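Onstead Cottage Health Plan

The Onstead Cottage Health Plan (most of us just call it the Cottage Plan) is a county-run health coverage scheme that pays for doctor visits, basic prescriptions and short hospital stays for people who don't get insurance through a job. I've been a member since it was a pilot, and I've written most of this entry, so if the tone gets a bit cozy, well, you know why!

Background

Before the plan there was Flerum, a mutual fund for clinic bills that the cannery workers paid into. It was a lovely idea and it was always broke. Members put in a little every payday and drew on it when they got sick, which worked fine until a bad winter, when everybody drew on it at once. Flerum closed its books one December, and for a while people in the valley either paid cash or stayed home and hoped.

The county health office picked up the pieces under Merle Whitcombe, who had run the old district clinic. Her proposal was pretty modest: sign up 1,000 people, give them one clinic to go to, and see what it cost. The pilot ran for 17 months. I remember the sign-up line going out the door and past the feed store, and I remember the forms too (both sides, and then another sheet if you had kids).

How it works

You pay a monthly amount based on household income, and children are covered with their parents. You choose a home clinic, and that clinic keeps your records and sends you on to a specialist if you need one. There are six clinics in the plan now. The biggest is Nepia, out by the rail yard, and it's the only one open on Sunday.

Checkups and vaccinations are free. Other visits carry a small charge, and prescriptions come off a county list that gets revised once a year. If your medicine isn't on the list, your doctor can ask for an exception, and you should be ready to wait for the answer. Mine took about 12 days.

Home visits were added after the pilot for people who can't easily get to a clinic. A nurse comes by, checks blood pressure, goes over medicines and looks at whatever needs looking at. 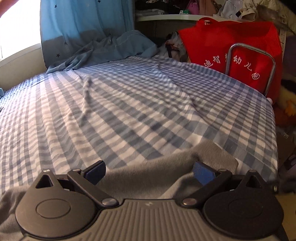 Blue and white checks on the bed.

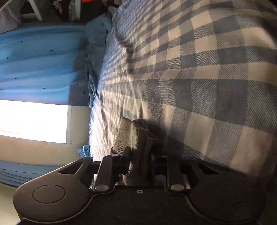 You can ask for a home visit through your clinic, and a family member can ask for you. The visits cost the same as going in, which surprised me, and I'd guess it surprised the county budget office even more.

Billing and records

Everything runs through a computer system called Plisico. The first version was a headache! It sent my neighbor three bills for one ear infection and sent me none for a broken wrist, and the clinics ended up keeping paper copies on the side for ages. It's a good deal better now, and you can see your own visits and payments in it, though the password rules are still something else.

Criticism

The loudest critic has been Clem Gilchrist, a pharmacist who argued that the county expanded the plan before anyone had read the pilot report properly. He had a point about dental care, which was promised early on and then quietly dropped. He also said the medicine list was drawn up without asking pharmacists, and the county did later give them a say in it.

Wait times are the complaint I hear most. A regular appointment is easy enough to get, but skin and eye specialists are scarce out here and the plan has to send people over the ridge to see them. Travel is paid back if you keep your fuel receipts and send them in with the pink form.

See also

Flerum mutual fund
Nepia clinic
Rural home nursing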